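Accueil | Astuces | Bureau | Écran et fichiers | Cuisine | Atelier | Contact

Ranger son fond d'écran (et ce qui s'est accumulé dessus)

On change de fond d'écran comme on repeint un couloir : avec enthousiasme le samedi matin de l'âme, puis plus jamais pendant trois ans. Entre-temps, les icônes se sont reproduites. J'en ai compté 776 fichiers dans mon propre dossier « Images à trier », lequel contenait un sous-dossier « Images à trier vraiment ». Voici ce que j'ai fini par faire, dans le désordre.

Choisir une image à la bonne taille

Relevez d'abord la définition de votre écran dans les paramètres d'affichage. Une image plus petite sera étirée et tout le monde aura l'air d'avoir été photographié à travers un rideau de douche. Une image plus grande passe très bien, à condition que les proportions soient proches. Un panorama de plage sur un écran presque carré donnera un morceau de ciel, ou alors la plage avec deux bandes noires façon cinéma d'auteur.

Pour l'ajustement, essayez « Remplir » en premier. « Étirer » n'a jamais embelli personne. « Mosaïque » convient aux motifs, et à ceux qui regrettent le carrelage de leur grand-mère.

Les couleurs

Un fond très chargé, avec foule, feux d'artifice et néons, rend les noms de fichiers illisibles. Si vous y tenez (je ne juge pas, j'ai gardé deux ans un perroquet en gros plan), baissez la saturation et assombrissez un peu le côté gauche, là où s'alignent les icônes. N'importe quel logiciel de retouche gratuit le fait en deux curseurs. Enregistrez sous un autre nom, sinon le perroquet original est perdu pour la science.

Le soir, les fonds blancs éclairent la pièce entière. Une seconde image, plus sombre, programmée à partir de 20 h, épargne les yeux et la facture de paupières.

La méthode des paniers

Elle vient tout droit de la cuisine. Quand un tiroir déborde, on prend un panier, on y verse tout, et on ne remet en place que ce qui sert. Pour le bureau de l'ordinateur, créez un dossier appelé « Panier » et glissez-y toutes les icônes, sans exception ni sentiment. Ressortez ensuite les fichiers au fur et à mesure des besoins. Au bout d'un mois, j'en avais repêché 12. Les autres n'ont pas protesté. 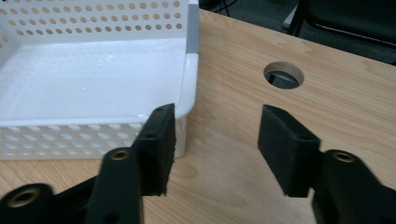
Panier de rangement en plastique blanc perforé, sur plateau en bois clair.

Ne créez pas de « Panier 2 ». C'est par là que tout recommence. Quand le premier est plein, on le vide dans un dossier d'archives sur un disque externe, étiqueté au feutre, et l'on range le disque à un endroit dont on se souviendra. (J'ai choisi la boîte à couture. Je n'ai pas de meilleure idée à vous proposer.)

Nommer ses images

« IMG_fond_final_bon_2 » est un aveu. Mettez le sujet, puis la saison : « lac-automne », « toits-hiver ». J'ai pris l'habitude d'ajouter un mot pour la série. Les miennes s'appellent Karam pour les photos de voyage, Midbridge pour les villes la nuit et Cendgate pour tout ce qui est abstrait et que je n'ose pas supprimer. Ces noms ne veulent rien dire, mais la recherche les trouve du premier coup.

Il existe aussi chez moi un dossier « Devis ». Il contient une facture de plombier et 9 couchers de soleil. Chacun ses zones d'ombre.

Le diaporama

Si vous n'arrivez pas à choisir, laissez tourner. Cinq images suffisent, une par jour ouvré, avec un changement au démarrage. Toutes les dix minutes, c'est trop : on lève la tête d'un tableau de calcul et la montagne est devenue un chaton. Sur un portable débranché, pensez à suspendre le diaporama dans les options, à côté des réglages de batterie.

Avec deux écrans, prenez deux images de la même série. Une image unique coupée par le milieu réserve des surprises, surtout avec les visages.

Deux ou trois choses en vrac

Dépoussiérez l'écran éteint, avec un chiffon microfibre à peine humide, jamais avec le produit à vitres. La moitié des taches que j'attribuais à une image mal compressée étaient de la confiture.

Masquez les icônes d'un clic droit sur le bureau, menu « Affichage », avant toute visioconférence avec partage d'écran.

Enfin, quand une image vous plaît sur un site, téléchargez la version complète et pas la vignette. Vérifiez aussi les conditions d'utilisation si vous comptez l'imprimer en set de table. Je l'ai fait en mai, avec le perroquet. Il passe à l'éponge.

Nous contacter | Mentions légales | © Tous droits réservés | Haut de page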